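Vollunik: A Hand-Held Gripper for Folding Clothes
Student project report, Corkville 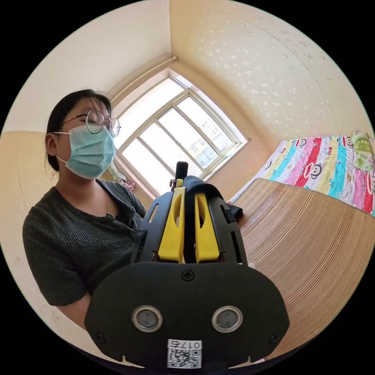

What did we set out to build?

A gripper you hold in your hand, so that a person can do a chore and the robot arm can learn from the recording later. We named it Vollunik, and building it was the most fun we had all year!

Most of the work was done at the Flidstead shared workshop, with the late-night fixes done at home. The body is black and the two fingers are bright yellow, each with a long slot through the middle. We went through 4 finger designs before we got there. The first 3 were solid and too stiff, and thin cloth kept sliding out. The slotted one bends a little as it closes, and it held a T-shirt sleeve on the first try (there was shouting).

Cloth is a great thing to practice on. It folds over itself, hangs down between the fingers and never lands the same way twice — so every run is worth keeping. We recorded 275 runs in February, at the workshop and in bedrooms, working on whatever was handy.

Problems: 2 of the screws worked loose during long sessions, and the housing gets heavy on the wrist. We also lost an evening to a cable plugged in backward.

Next we want to trim the housing and try the Mendoza arm in the workshop on towels — then socks, if the fingers can manage them.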